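Prekeo put out its good practice guide for home robot testing on January 26, 2024. I've read it twice now, and I have complaints. Thread.

First, the headline rule: a robot passes "household navigation" if it finishes 30 simulated runs with no contact. Thirty. In rooms the maker is allowed to build itself. Guess how that's going to go.

The guide does say the rooms must be "representative of ordinary homes." It doesn't say who checks. Hjalti Overgaard raised this in the comment round in September and got a one-line reply thanking him for his interest.

Mornumov says it has logged 2,565 runs and a 100 percent pass rate. Fine. How many different floor plans? The report lists 9. I'd like that number on page one, please, in the same size type as the other one.

I also can't find a word about clutter. No cords, no rugs with a curled corner, no socks, no dog. A rule that covers speed near people and skips what's on the floor was written by someone with a very tidy apartment.

I've been building a few rooms myself to see how far the wording stretches.
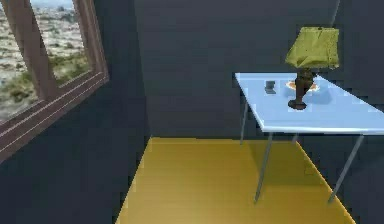
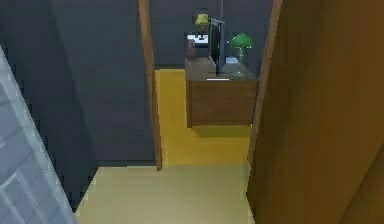

Section 4 is the part I keep going back to, the one on "surface variety." As written, a single flat color counts as a floor type, so the mustard yellow in both of my renders would get me a check mark. Does anyone reading this have a floor like that? The doorway with the cream floor meeting the yellow might even count as a "transition," and I see nothing in the text asking for a raised sill or a strip of carpet.

Ackermann at least publishes its room files so you can open them and argue. Homex gives you a PDF with a score in it — take it or leave it.

What I'd ask for: rooms picked by somebody other than the maker, a failed run reported next to every passed one, and one real hallway before anyone prints "home tested" on a box.

Comments on the next draft go to Prekeo through the form on their site. It times out if you type slowly, so write it somewhere else first.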